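## Week 8 notes: who does the tidying now?

I keep coming back to Sulgate, because it's the site where my own opinion moved the most. The housekeeping crew there used to be graded on rooms per shift. Now part of the shift goes to teaching, with a gripper in each hand, and the pace is a lot slower (some people love that, some really don't!). Think about a black bag sitting on a patterned throw on a sofa. You'd grab it without a thought, but with two plastic fingers on each side you have to decide where to pinch, and the fringe on the throw is right there waiting to snag. That's skill, and the old pay scale had no line for it. Kestitz logged 1,340 of these short tasks in December and still paid by the room. For next time, read the Tse chapter and jot down what you'd put on the pay slip instead.

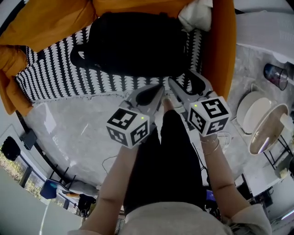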